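The Blocks That Came Down From the Attic

When Heidrun Plattner cleared out her mother's attic on Talavera Street, she had promised herself she would keep only what fit in the trunk of the car. The lamp went, the good chairs went, and so did 27 boxes of magazines that had been sitting there since before she was married. What she drove home with, in the end, was a flour sack full of wooden blocks, and she has been talking about wooden blocks to anybody who will sit still ever since.

I sat still for most of a Tuesday afternoon. She put on coffee, emptied the sack onto the kitchen table, and let me handle everything — the chewed ones, too. Her mother bought the set at a church sale, and over the years it was patched with pieces from other sets, so that a fat old arch might sit beside a skinny modern one and nothing quite lines up. "You learned to build crooked," Heidrun told me. "It was good for us."

Her neighbor Alfredo Lagman, who makes blocks in his garage under the name Studwood, takes a stricter view. He cuts his shapes from scrap he gets at the Drinska lumberyard and sands each one by hand, and he will not let a piece out the door until his granddaughter has dropped it on the concrete. Last year he sold 200 sets, most of them in October, when the grandparents start shopping. He would happily sell fewer and spend more time on the hexagons, which he says are the devil to cut evenly and the shape that children reach for first.
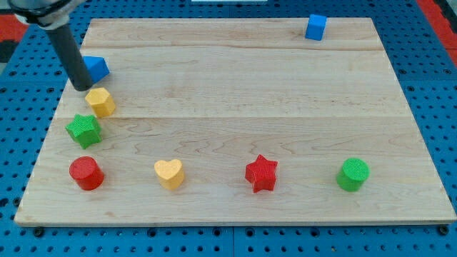
Color is the part people argue over. Heidrun's blocks have mostly worn back to bare wood, and she likes them that way, but I grew up with painted ones and I can't pretend to be neutral. Set a blue triangular prism near a mustard-yellow hexagon on a pale maple board, with a green star and a red cylinder a little farther down, and I am five years old again and late for supper. The star was always my trouble. It makes a poor foundation and a worse roof, and I would save it for the very top of the tower, where it generally brought the whole business down.

Alfredo laughed when I told him this. He leaves stars out of his smaller sets for that very reason, although he keeps a few in a coffee can by the door, and any child who asks politely may take one home.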